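November 26, 2023
Posted from the spare room
3 min read

I've been promising an update on the sim side of the block sorter, and it finally looks like something! For anyone new, the plan is a bench at home that tidies up little colored blocks, and I'm teaching it in simulation first. The project is called Irier, the virtual kitchen is called Canholm, and I spent far too long choosing floor tiles for it.

The robot is a six-joint arm with a two-finger gripper, standing on a wooden table. I put a second arm in the room as well (more on that another time). Most of last week went into the base position. Move it a little too far back and the far corner of the table is out of reach, move it forward and the elbow does something horrible on the way down.

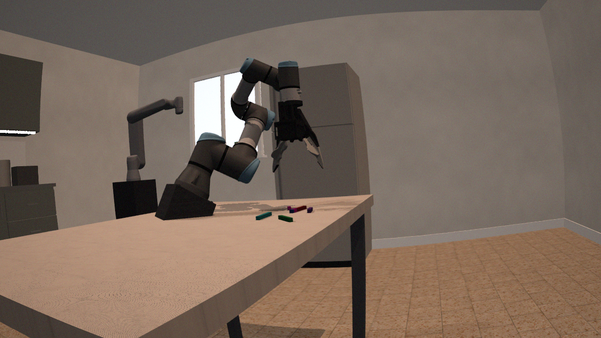

Then there was the lighting. My first version had flat, even light everywhere, and the block finder loved it. I turned on proper shadows and the score fell apart, which made me very happy, because my actual bench has a window right beside it and the shadows there are awful. Much better to find that out now.

I ran 923 pick attempts overnight with the new lighting. The long bars are going great. The small cubes are where it struggles, mostly when one sits close to a bar and a finger has to come down between them. I tried 9 different approach angles and kept 3.
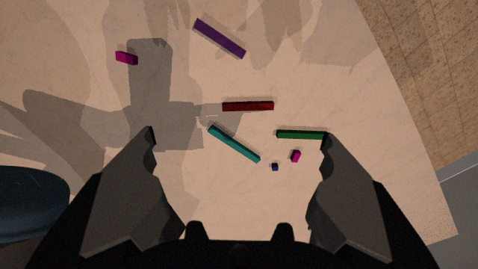 Turning the wrist to line up with the long side of a bar helped more than any of the clever stuff I tried first. It's 11 lines of code! I had written a whole scoring thing before that, and it's gone now, and I don't miss it.

Next up is the real bench. The mounting plate is cut, the cables are still a mess, and I want the first real pick done in January. I'll post the settings file once I've cleaned out my swearing.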